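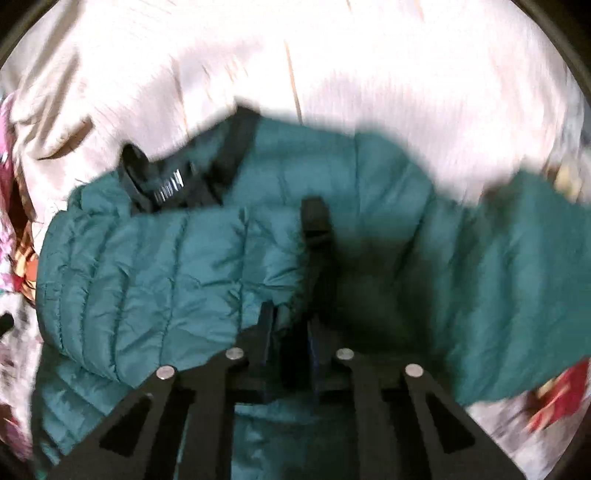
Ridwan Siregar

Gesucht: Leute, die Jacken zusammenlegen und sich dabei nichts vormachen

Im Netz wird behauptet, jede Steppjacke lasse sich in wenigen Sekunden zu einem handlichen Päckchen falten. Ich glaube das nicht. Ich habe für Prendlow, unsere Kleiderausgabe in Illville, jetzt zwei Winter lang Jacken sortiert, und was ich im Regal sehe, sind Haufen, die nach einer Stunde wieder aufgehen. Bei einer Jacke wie der petrolfarbenen mit dem schwarzen Kragenbesatz fängt der Ärger schon damit an, wohin mit den Ärmeln. Manche schwören auf Rollen, andere auf Dritteln. Belege habe ich von beiden Seiten noch keine bekommen.

Für den Februar suche ich deshalb 5 Personen, die beim Umräumen des Lagers mitmachen und verschiedene Falttechniken an denselben Stücken ausprobieren. Auf der Liste stehen 1.014 Teile, davon 700 gesteppt oder gefüttert. Ob wir alle schaffen, bezweifle ich, aber angefangen werden muss.

Was zu tun ist: Jacke auf dem Laken ausbreiten, Reißverschluss oder Knöpfe schließen, falls vorhanden, nach Vorgabe falten, ins Fach legen. Am nächsten Tag nachsehen, was davon noch Form hat, und das Ergebnis eintragen, auch wenn es gegen die eigene Lieblingsmethode spricht. Vakuumbeutel bleiben draußen. Wer welche verkaufen möchte, bitte auch.

Erfahrung im Textilbereich ist nicht nötig. Wer sie hat, soll bitte damit rechnen, dass ich nachfrage. Stehen können sollte man eine Weile, die Tische sind hoch. Eine Schicht dauert zwei Stunden, Beginn um 16 Uhr, mindestens zwei Schichten pro Person. Geld gibt es keins, Tee und Fahrkarte schon. Von Zertifikaten halte ich nichts, eine formlose Bestätigung schreibe ich auf Wunsch.

Bewerbung mit ein paar Zeilen: Wie legt ihr zu Hause eine dicke Jacke weg, und warum seid ihr damit zufrieden oder eben nicht? Lebenslauf und Foto bitte weglassen. Zettel in den Briefkasten der Ausgabe oder direkt bei mir am Tresen abgeben, Stichwort Steppjacken. Ich antworte allen, allerdings langsam.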